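Home > Boards > Learning from demonstration > Show us your sessions

Bedroom sessions with the hand-held grippers (cloth on beds)

jerska_loops
Joined January

Right, I've been itching to post this one! We've moved off tabletops and into real bedrooms, and the first bed set has me properly excited. Black cloth on a green sheet, hand-held grippers with the yellow fingers, everything taken through the fisheyes on the tools themselves. Our total across all homes is now 2675 episodes, and I think the soft stuff is where it gets good. Three views from the one session:
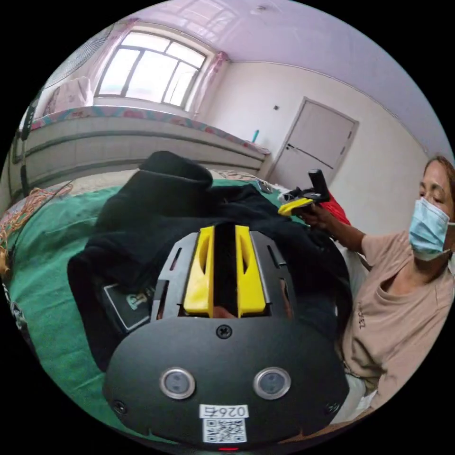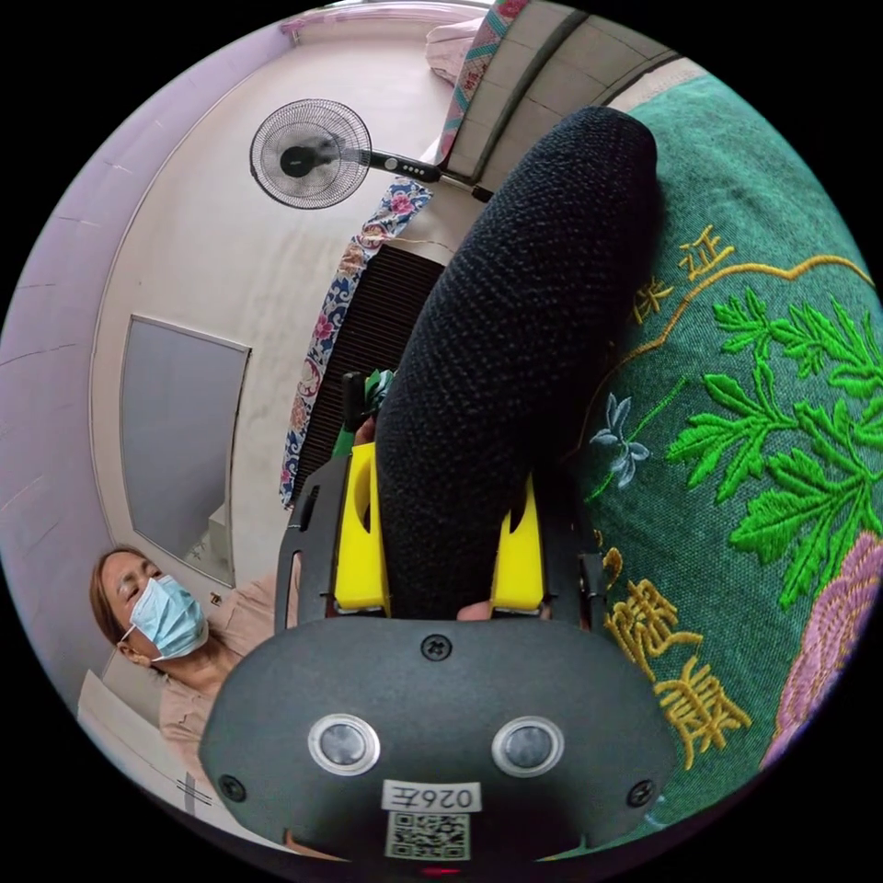
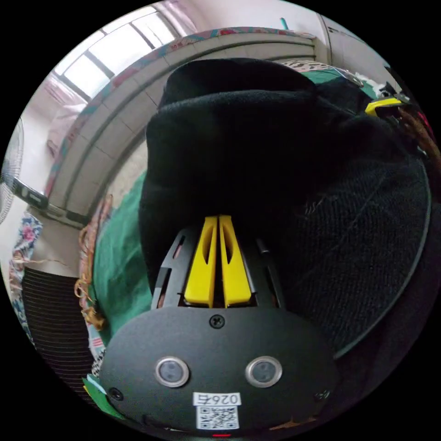
2 min read · 16 replies

clasico77
Lovely! I like how much of the room you get for free, with the fan and the pink walls or curtains bending round the edge. My worry is the black on black. In the last one the fingers point straight into a big dark mass and I can hardly find the folds. How is a policy meant to?

jerska_loops
Same way you do when you fold a black jumper in bad light, I hope. I'd sooner have the hard ones in now than add them later.

Khurram Usmani
I disagree with that, and I say it as a fan of the whole idea. We trained on a dark batch at Yousafzai and the grasps drifted all over the place. Start with contrast, get the fold lines learnt, then bring in the black things. Also, what's the long knobbly cylinder in the second one? If it isn't cloth, give it its own task label.

jerska_loops
Fair on the label, I'll split it out. Not budging on the order though :)

ilus_b
Can I side with both of you? Mix them from day one but weight the dark clips down a bit. We did two runs like that and I was chuffed with the second.

Question about the first picture: the other gripper is in view, up and to the right. Do you mask it or leave it in?

jerska_loops
Left in. The policy will have two arms, so it ought to get used to seeing its mate.

Khurram Usmani
Leave it in, yes, but I'd mask faces and people. A face mask covers a fair bit, and there's still a whole person to the side of that shot for the network to latch on to.

clasico77
Or get more people doing it, then there's no one person to latch on to! Cheaper than masking, and you pick up different habits with the hands.

ilus_b
Ooh, yes to that. What bedding are you trying next? Please say a duvet cover.

jerska_loops
Duvet cover it is. Pray for me.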